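Do you need a written procedure for a small desk arm?

Asked by Kimie Yokoyama, 1st March

I run a makers' evening in our town library and we've got one of those little 3D-printed arms with hobby servos, clamped to a table. The library now wants "rules" before the under-16s can use it. Do the proper industrial robot standards apply to something this size? I downloaded one and gave up on page 6. What do other clubs do?

3 answers

Dindo Dagdag
Just put a fence round it lol. They pinch a bit, that's all.

Gillespie Forsyth
I wouldn't ignore the standards, but I wouldn't copy them out either. They're written for factories. What you want is a one-page risk assessment: pinching at the joints, the arm dropping when power goes off, wires snagging, the clamp working loose. Then say what you do about each one. Ask the library's insurer to read it, mine was happy with that.

Osamu Oshima
Agree with Gillespie. Our sheet is taped to the wall and goes like this — power off before anyone touches the arm, one person on the controls, hair tied back, check the clamp and tug the cables gently before you start. When we've finished we lay it out flat before cutting the power so it's got nowhere to fall. We also keep a switch on the extension lead within reach of whoever's supervising, and I'd do that one even if you skip the rest. Dindo, a fence is overkill for a desk!

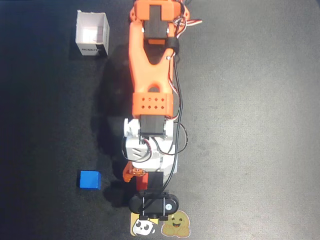

Oh, and put a date on your sheet and look at it again in June or so, ours still mentioned a power supply we'd binned.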